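Omine Hand and Arm: On-Site Setup Gallery

Omine is a five-fingered hand and arm package that we supply and set up on the customer's own floor. The price covers delivery, one setup visit and 104 days of phone support. These pictures go with the Pelludcombe service plan, which most buyers add in the first year. Click any picture for the larger size.

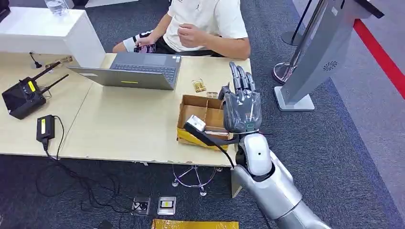 Yakubu Robotics / Field Setup Team, Onthorpe office

Hand raised over the parts box, with the operator seated at the table. The laptop is open and the handheld controller is on the left. Part of the hand is wrapped in clear film.

Setup is led by Mohammed-Awal Quartey. A standard visit is booked for 200 minutes, and we ask for one table, two power outlets and a clear path for the arm. Customers supply their own boxes and parts so the positions we save are the ones they will use.

Palm forward, fingers slightly spread, next to a box with cardboard dividers. Divided boxes are a common request from packing customers. The standard package has 51 saved hand positions, and more can be added by phone. 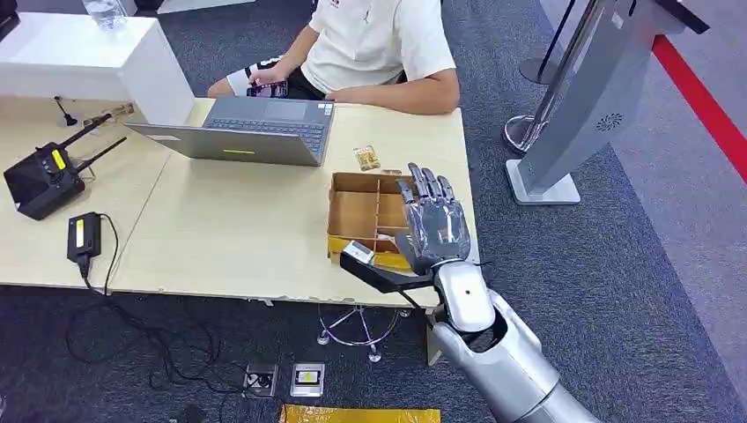 Floor and Reach

Before the arm is handed over we go through its reach with the customer and agree on where people should stand. Floor tape is included in the kit. Carpet is fine if it is low pile and glued down. Thick rugs have to come up.

The hand above gray carpet, seen from close to the arm, with yellow tape on the floor.

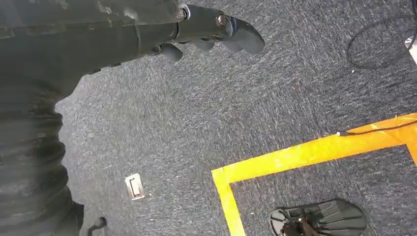
How often does the hand need service?
Every 4000 grip cycles, or once a year if you use it less than that. Pelludcombe customers get a reminder by email, and the visit is included.

A second visit can be added to any order, including for customers who move the arm to another building. Send a floor sketch with the request. Visits for April are open now. To book one, or to ask for a price sheet, write to Benedicta Akpalu at the Onthorpe office.

Page updated February 13, 2018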